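Open day at the Clanow workshop

The robotics workshop at Clanow opened its doors for an afternoon in February, and 200 people came through in two sittings. I spoke to the engineer who runs the kitchen bench once the second group had gone for tea.

She has been on the project, called Tinenura, since it moved here from the Ríos building. The idea is simple enough to explain to a child, she said, and several children had asked her that day. "We give the arm a small kitchen and ask it to tidy up or get something ready. Pick up the fruit, put it in a bowl, move it to the plate. People do that without looking."

Visitors could choose the next job from a stack of cards. Most went for the fruit. "Everybody wants to see it pick up the strawberry," she said. "It's the smallest, so they think it will go wrong. Sometimes it does. I'd sooner they saw that than a film of our best day."

I asked how much practice a job needs. "For a new one we start with 50 goes, with a person guiding the arm. Then we let it try alone and see what it makes of it." The oven takes longer, she said — a door has to be pulled along a curve, and the arm must not lean on it.

The table is set out again between jobs, never quite the same way twice.

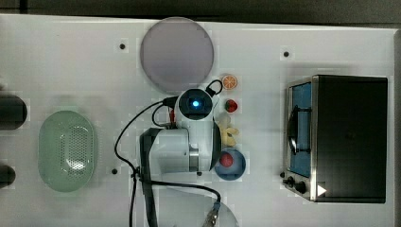 The kitchen bench from above, with the toy fruit beside the arm and the oven on the right.

Wivia, which pays for part of the work, had asked for a demonstration with real food. She turned that down. "Two hours under the lights with a real banana? No thank you."

What did people ask most? "Whether they can buy one. After that, whether it can wash up." It can't, and she has no plans to teach it this year. The next job on her list is stacking plates, and she expects to be at it until the summer.

The workshop will open again in the autumn, with places for 200 as before.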